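Home & Habits | Features

The Long Goodbye to the Instruction Manual

My kitchen has a drawer that doesn't open all the way. It used to. Then, over a stretch of years I would prefer not to examine, it filled with instruction manuals, and now it opens four inches and stops, like a hotel window.

I went in last September with a butter knife and good intentions. Out came the booklet for a bread machine I gave away two apartments ago. Out came a warranty card for a Sadix kettle, unsent, asking whether I had bought it for myself or received it as a gift. Out came a fold-out sheet in 36 languages explaining how to turn on a lamp. The lamp has one switch.

Paper manuals are disappearing, and most people seem to be taking it well. Buy a blender now and you get a card the size of a playing card, with a square code on it and a drawing of a phone. The manual lives on a website, along with a chat window that would like to know how your day is going. When the website is redesigned, the manual moves somewhere else and does not leave a note.

The old ones had their faults. The booklet for my Brouwer sewing machine gives its first nine pages to ways I might be hurt, including several that would take a second person and some planning. But page ten shows how to thread the needle, and it has shown me how to thread the needle every time I've asked, in the same order, with the same drawing of a disembodied and very patient hand.

People collect these things, of course. The town of Linthorpe has a reading room with 3000 of them on open shelves, kept in what used to be a shoe store. You may sit in a fitting chair and read about toasters until five o'clock. I spent an afternoon with a 600-page guide to an office copier, which had a chapter on where to stand. The most requested item is a booklet for the Skeltia dishwasher, a machine that hasn't been sold in decades and apparently refuses to die.

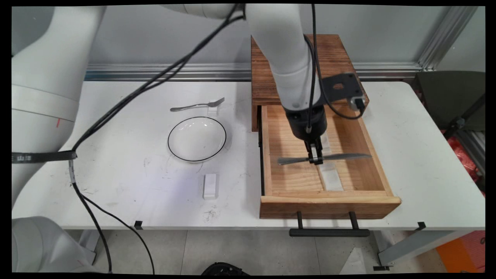 So should you keep the manuals you already have? Keep the ones for anything with a filter, a blade or a clock that needs resetting twice a year, and recycle the rest.

I followed that rule for most of a morning. The bread machine went, and so did the lamp, in all its languages. The sewing machine stayed. I hesitated over a booklet for a clock radio, long gone, in which some earlier owner had written "NO" in pencil next to step four. I kept that one too.

The drawer opens nine inches now. Behind it, on the floor of the cabinet, I found the manual for the drawer.

Contact us | Subscribe | All rights reserved | Back to top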